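### 3.2 Table-setting task, student collection

Second task came out of the Polemton course project. Two students per session, one apartment, hand-held grippers only, no arm in the loop until the Skalau stage (Sec. 4). Task is plain: get bowls and plates where they belong on a dining table, then clear them again. We kept 100 episodes after filtering. Each one capped at 40 seconds, longer ones thrown out even when they ended well.

Start positions were re-drawn after every 12 episodes. First round, done Sat 25 March, used a bare table and the policy overfit to it badly, so all later rounds have a patterned cloth on. Helped more than expected. Lighting not controlled.

Students were told to approach bowls from the rim, one finger in and one out, and to keep the wrist camera on the target the whole time. Not everyone did. Some 30 episodes have the bowl leaving view in the last part of the approach; these are kept but flaged, and Table 2 reports with and without. Plates were harder. Flat edges, stacked, little to grab, and the finger pads slide along the rim if the angle is too steep.

Fig. 3 gives the view that the Dornivon encoder gets as input, before resizing. Background is left as is, no masking.

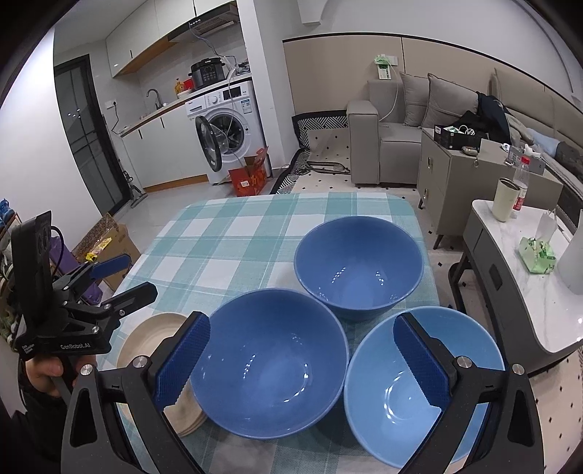
**Figure 3.** Gripper-camera view, table-setting task. Right finger over the rim of the light blue bowl, plates at lower left.

Masking the room was tried in the Ragnarsson baseline and cost more then it gained, mostly on the plates. Numbers in Sec. 5.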